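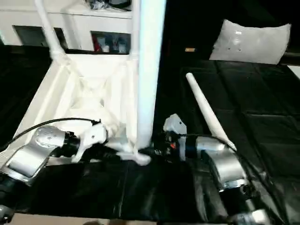

Gundmont Folding Frame Rack, white

I bought the Gundmont to hold magazines and a few odds and ends next to the daybed. It comes in white plastic with one tall pole, a tilted tray and thinner rods that brace it. Haneck sells the same rack under its own name in gray.

Assembly is simple once you work out which rod is which. The tapered one looks like it should go in first, but leave it for last. I put mine together on the daybed — the padded top keeps the plastic from getting scratched, and the long pole has room to lie flat.

The tray is the best part. It has a lattice inside, so it stays light and dust falls through. Mine carries 200 sheets of paper without sagging. The foot is small for a pole this tall, and on carpet the whole thing leans a little. On a hard floor it stands fine.

The instructions are one page of drawings with no words. I had a Clema rack before this with a wider base, but the tray cracked by April.

Four stars. I would buy it again for a hard floor.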